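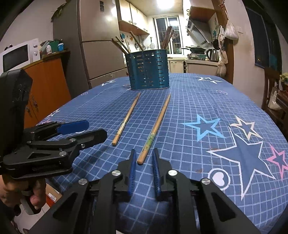 Siobhán Mac Giolla would like it known that chopsticks are a terrible way to judge a gripper and that we should have started with something forgiving, such as a sponge. Her view was noted. We went with chopsticks.

Hand-held grippers, round two

Last October's gallery compared arms, and the mail we got was mostly from people who wanted to hear about the fingers. So we skipped the arm this time. You hold the thing yourself, you squeeze the trigger, and any trembling is your own. The job was chopsticks and a teal holder on a dining table, with two grippers going at once, one from each side, which sounded efficient when we planned it.

On paper we were choosing between two sets of pads, the Gorudo and the Jetance. The Gorudo set is rated for 3000 squeezes. The Jetance set is rated for more than that, in a font so small I took it as a sign of modesty. Between us we logged 358 grabs before dinner had to be eaten somewhere, so neither claim was in much danger. 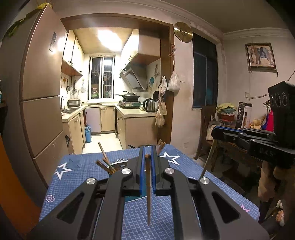
One upright in the blue pads, narrow end down. Second gripper at right with a long, pale stick.

Holding a chopstick by its blunt end is the easy part. Picking it up off a tablecloth is where you learn how wide your fingertips really are. The Gorudo pads wanted to come in dead level and sulked at any other angle. The Jetance pads were less fussy, then hung on a little too fondly when it was time to let go.

We also tried the Chowdary trigger spring, which is stiffer and costs around 900 more than I would pay for a spring. Siobhán liked it. My thumb did not, and my thumb has a vote.

Scores, for those who scroll straight to them: Jetance for picking up, Gorudo for letting go, Chowdary for people with strong hands. The Wivden pads arrived in the wrong width and will get their own page once the right ones turn up. Sponges are under discussion.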